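# Branby cell – left/right arm service and re-teach, January

Start 08:40. Cell was down overnight with a grip-force fault on the left arm. Log shows 6 faults in the last 200 cycles, all at the gear pick, none at the place. Right arm clean over the same period.

Powered down, locked out, both arms parked low before release. Checked the left side first:

- wrist connector: seated, latch intact, no play
- bracket screws: one of the two a quarter turn loose, retightened
- fingertip: worn on the inner face, flat spot at the contact line
- braided cable on the upper link: no chafing, tie points fine

Swapped the fingertip for a new one from the Stöcker drawer. That leaves one spare pair. Order more before the next service.

The loose bracket screw is probably the real cause. With it loose the gripper body can tilt under load, and the force reading drifts in the same direction as the logged faults. The worn tip would add to it but I doubt it would trip the limit alone. Both were changed in one go, so the log will not separate them. Should have run a short batch between the two.

Re-zeroed the left gripper with the fingers open, then closed on the 12 mm gauge pin. Reading repeatable over several closures. Saved the offset to the Telside controller and wrote the old value on the card inside the cabinet door.

Put the cloth back down and pulled it toward the front edge. It still has creases across the middle. They matter for the loose gear: if it sits on a fold it tips, and the fingers meet the teeth at an angle. Flatten by hand before each batch until we get a stiffer mat.

Laid out the usual parts for the re-teach – plate with the two pegs in the center, one gear on the plate, the darker one on the cloth to the right of it.

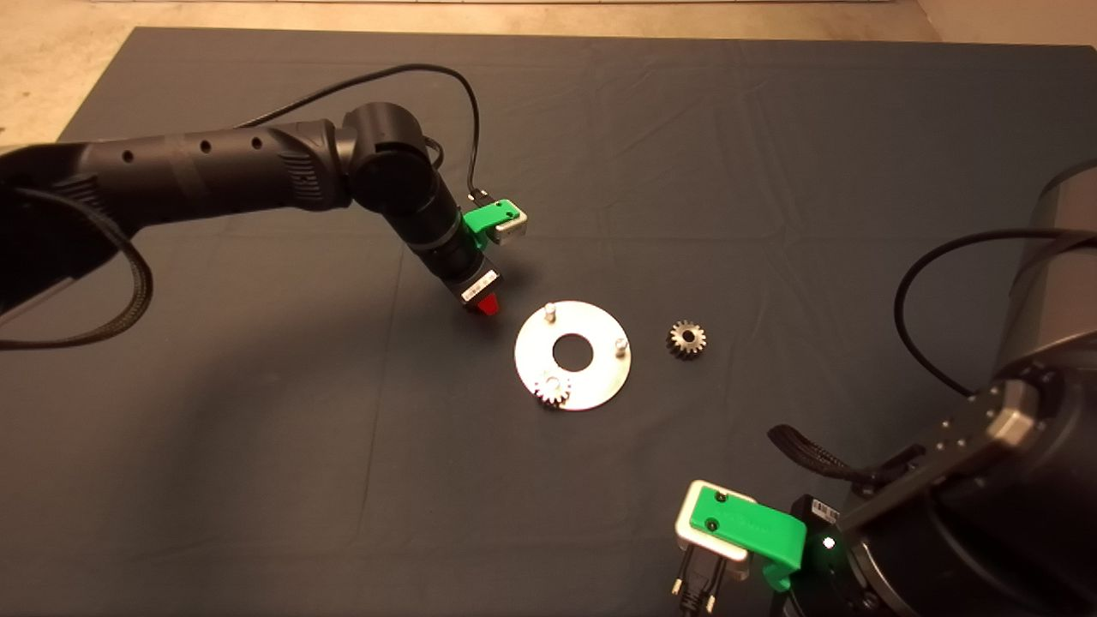

*Cell maintenance technician, Tasuser assembly lab (entry and re-teach by the same)*

Re-teach notes. Left arm approach point moved up a little so the red tip clears the pegs on the way in. The old path came in low over the upper-left peg and relied on the plate being exactly where it was taught. Pick height for the gear on the plate unchanged.

Right arm: no change to taught points. Wrist light green after power-up. The cable loop at the base swings wide when the arm folds back, so I ran the full fold at slow speed and watched it. It clears. Leave the loop as it is; shortening it last time put strain on the wrist end.

Ran 46 cycles at reduced speed, then went to normal speed for the rest of the morning. No grip faults up to 11:30. One stop at normal speed, cause was the loose gear rocking on a crease, not the gripper. Cleared and restarted from the pick step.

Open items:

- order fingertips (left and right use the same part)
- mark the bracket screws with paint so a turn is visible
- add bracket screws to the weekly check sheet, both arms
- find out if Branby has any stiff mat left from the old bench
- compare force log against today's offset after the next 200 cycles

If the fault comes back at the pick with the screws still tight, look at the wrist connector next and swap the lead before touching the offset again. Old offset is on the card.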